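Automation at the Flullcombe Plant: A Conversation with the Line Supervisor
November 19, 2024

The Flullcombe plant sorts and packs molded shapes for educational suppliers. Since February, part of the sorting has been assigned to a robot arm, known on site as Miranda. The supervisor of the sorting section met with us to discuss the effect on staff.

"We handle 4,000 pieces on a normal shift," the supervisor said. "Before February, every one of them passed through somebody's hands. Now 2,575 go to the arm, and my people take the rest."

New sorting routines are first tried at a test table. Blocks are set out on a wooden board, among them a yellow heart and a green star, and the arm is brought down beside them.
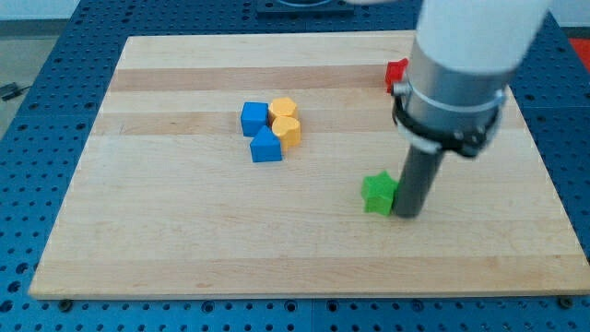

Changes in Staff Duties

No positions were removed. Two sorters completed training under the Fotiteo program and now prepare the routines themselves. "They know which shapes give trouble," the supervisor said. "An engineer would have to ask them anyway."

Opinion in the section remains divided. Some employees report less wrist strain, while others miss the talk at the old bench. "It is quieter, and I can't say everyone likes that," the supervisor said. A rotation between the table and the packing area will be reviewed next February.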